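Housekeeping and Facility Care, Unit 4
Hard Surfaces: Soil, Dust and Daily Cleaning
Instructor: Mercedes Guzmán
Handout revised 30 July 2021

Read this before the practical. Bring it with you, along with your gloves and the dilution chart from Unit 3.

4.1 Kinds of soil

Soil is the trade word for anything on a surface that should not be there. We sort it by how it comes off.

Loose soil sits on top. Dust, lint, hair, crumbs and dry grit are all loose soil. A dry or slightly damp cloth will pick it up.

Bound soil is stuck. Fingerprints, cooking grease, dried drinks and hand lotion are bound. You need water, a cleaner and some time.

Stains have gone into the material. Coffee in unsealed stone is a stain. So is ink in untreated wood. Cleaning may not remove a stain, and scrubbing harder often damages the finish around it.

Always take off loose soil first. Spray on top of dust gives you a gray paste that spreads into corners and dries there. Most of the streaks we saw in the Unit 2 practical came from this mistake.

4.2 Light and color

Dark surfaces show pale dust and lint. White surfaces show hair and coffee rings. Mid-tone speckled surfaces show very little, so they get skipped, and they are often the dirtiest ones in a building.

Check a surface from a low angle with the light on the far side. Then move and check it again. A mark that shifts when you move is a reflection. A mark that stays put is soil or a scratch. Run a gloved fingertip across it. If it catches, write it on the damage sheet and leave it alone.

4.3 Cloths

Fold the cloth in half and then in half again. This gives you eight clean faces, counting both sides. Change faces as soon as one looks dirty. Use blue cloths for general areas and red for restrooms, and never carry a red cloth into a kitchen.

Microfiber should be washed without fabric softener, which coats the fibers. Ours are rated for 200 washes. Horațiu Costache keeps the log in the supply room, so mark the date when you take a new pack.

4.4 Order of work

Work from high to low and from the back of the room to the door. Wipe in straight overlapping lines. Circles push loose soil around and leave it at the outer edge.

On a table or counter:
Remove objects and set them on a tray.
Wipe dry, far edge to near edge.
Apply cleaner to the cloth.
Wipe again in the same direction.
Let the surface air dry before you put anything back.

A disinfectant has to stay wet for the contact time on the label. Wiping it dry early cancels the step.

4.5 For the next session

Read the section on floor finishes. Write half a page on one surface at home or at work: its color, the soil it collects in a day, and the angle at which you could see that soil best. Tainá Lopes will collect these at the door. The written test on Units 3 and 4 is in August.
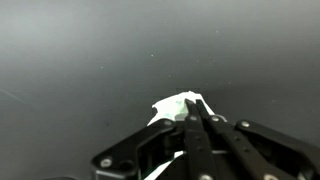
Late papers go in the tray outside the supply room. Put your name and section number on the first page.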